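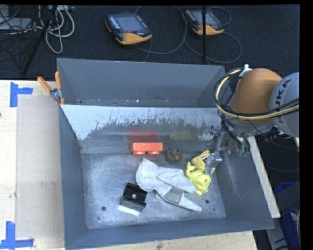 Last changed: 6th April

Search this thread Search Go

Okay, long thread coming, so get yourself something to drink. A few of you have been asking how the bin picking build is getting on at the shared workshop and I keep promising an update and then going home and falling asleep on the couch.

For anyone new – the idea is simple to say and slow to do. We have an arm, we have a metal bin, and we want the arm to pick whatever is in the bin and put it somewhere else without a person nudging anything. I've been calling it Jemico for months and I can't remember why anymore, but the name is on all the folders now so it's staying.

The toys! Yes, I know, everyone loves the toys. Picking blocks with flat sides is a nice way to feel clever for an afternoon, and then you put in one soft gray floppy thing and you're a beginner again. So I mix them. A red-orange block with studs, a little tan-yellow animal, something shiny and bright yellow, and a black blocky part with a stepped shape that gives me more trouble than all the rest.

The soft gray one deserves its own post. It never lands the same way twice. It has these long lobes that drape over whatever is next to them, and the software used to decide that a lobe and its neighbor were one object and go for the middle of the two. You can guess how well that went. I rewrote that part in December, over a lot of toast, and it's so much better now, though I still hold my breath every time.

About the bin, because I got a very nice message asking why I don't just use a plastic tub from the kitchen (I did, at first!). A plastic tub scoots. You brush the side with a finger of the gripper and off it goes across the table, and then every position you worked out is wrong. The metal one is heavy and stays put, and I've got a spring clamp with orange handles on one corner of the rim as well.

The price you pay is shine. Red block near a metal wall means a second, blurry red block in the metal wall, and for a while the arm was very interested in that second block. I tried moving the lights. I tried a sheet of tracing paper over the lights, which looked lovely and did very little. What worked in the end was boring: I told the software exactly where the walls are and that nothing behind them is worth having.

The scuffs help too, funnily enough. The floor of the bin is scratched to pieces, and scratched metal is much kinder than polished metal if you're trying to see toys on it. So please, if you're building one of these, don't go and buy the prettiest bin!

Blue tape. I can't say enough good things about blue tape. There are bits of it on the tabletop by the corners of the beige sheet, and it means that if the sheet gets bumped I can put it back and carry on. Before the tape I spent around 50 minutes one evening chasing an error in my code that was just a thing on the table having moved by the width of my thumb. I went home after that one.

Numbers, for the people who like numbers. My test is 100 picks in a row, with toys tipped back in by hand whenever the bin gets thin. Last time I ran the whole thing there were 14 misses. Most of those were the gray one and nearly all the others were the black part, which likes to tilt up a bit so the fingers slide off the ridge. The block has been perfect for weeks and I've grown a bit bored of it, poor thing.

Cables, sigh. Someone on here asked whether the loop of cables over the arm is supposed to look like that. It's supposed to have slack, so partly yes. If you pull the bundle in neat and tight it looks wonderful when the arm is parked, and then the wrist turns and everything goes tight as a guitar string. I'd like to get the loop sitting a little higher so it stays well clear of the rim. The cables hanging over the floor are another story and I'm going to tidy them, I am.

Also the pendants live on the carpet, and I know I should put up a hook. I've been saying hook for ages. Two hooks! I've even picked out the ones I want.

If you're starting your own, the best thing I did was go slowly in the literal sense. I ran everything at 5 percent speed for far longer than felt reasonable, with a hand near the red button, and I learned so much from watching the fingers come down next to a toy at a crawl. You see it lean. You see which finger touches first. At full speed it's just a clack and a miss.

The write-up I keep going back to is one by a user called Orside on the old hobby forum – really patient, lots of drawings, a whole section on fingertips. If anybody has the second half saved somewhere please send it to me, my copy stops right in the middle of the part on grip force.

Next job is the fingertips. I want to try something a touch softer on one side so the black part stops slipping, and I have a strip of rubber on my desk at home that I keep forgetting to put in my bag. After that, more soft things in the bin. I've got a sock in mind.

Will post the fingertip results in this same thread so it all stays together. And yes, to the three people who asked, I'll do a separate one on the wall-masking bit with the settings I used, once I've cleaned up the file enough that I'm not embarrassed by it.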